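Home | Modules | Timetable | Staff | Search

Food and Beverage Service, Unit 2: Laying out the drinks station
Notes: Marlene Melnyk. Revised 24/02/2024.

2.1 Working order. The station is divided into storage, garnish and ice. Storage goes to one side of the table, so that the middle stays clear for cutting and mixing. Cups are hung on a cup tree with a central pole. Bottles lie on their sides in a wire rack with all caps facing the same way. Mixed orientation slows selection and is marked as a fault in the practical.

2.2 Garnish. Citrus is held whole on a white tray until needed, then moved to the wooden cutting board. The board carries one item at a time. Cut fruit goes into a small bowl, never back on the tray.

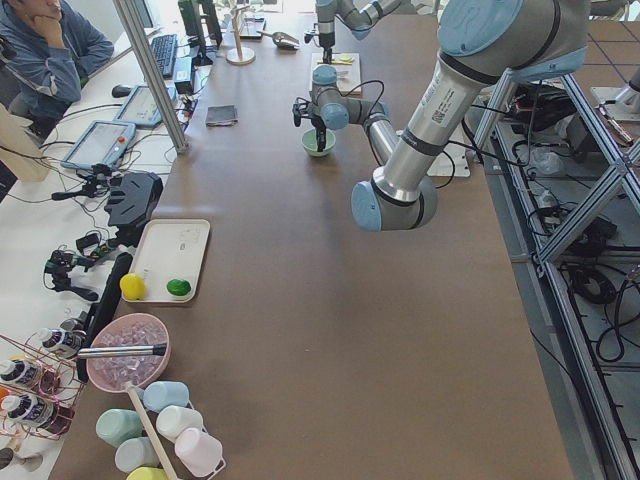
2.3 Ice. Ice is kept in its own bowl with a metal scoop. For practice sessions plastic cubes are used, as they keep their size and can be washed and put away. The scoop may rest across the rim between servings. It must not be buried in the ice, and a cup must never be used in its place.

2.4 Cloths. One folded cloth per station, placed within reach of the board. It is for the table surface only. Hands and cups have separate cloths, issued by the store.

2.5 Closing down. Return bottles to the rack first, then cups, then small tools. Wipe the board along the grain and stand it on edge to dry.

Reading: Chisholm, Bar Layout, chapter 2. Questions to Brayden Fortin, Lavoie building.

Contact | © Bruvov School of Catering | Back to top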